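Subject: Re: [ninh-weavers] Baskets for the hallway 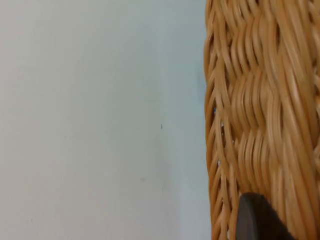
Side of the big basket, up against the pale wall

Hello everyone, and thank you Maricel for asking after it — I do love being asked about baskets!

Maricel Belmonte wrote:
> Kiều, did you ever settle on a basket for your hallway?
> And is the weave tight enough for wool? Mine snags
> every sweater I own.

I did settle, after going back and forth between 2 of them for most of September. I kept this one for the braided look of the sides (they remind me of thick rope) and that warm honey color, so nice next to a plain wall. The weave is good and dense, but I'd still line it for wool. An old cotton pillowcase does fine for me, folded over the rim and tacked down with a few stitches.

Giang, I still have your curved needle and will bring it next time, I promise.

Warmly,
Kiều Trình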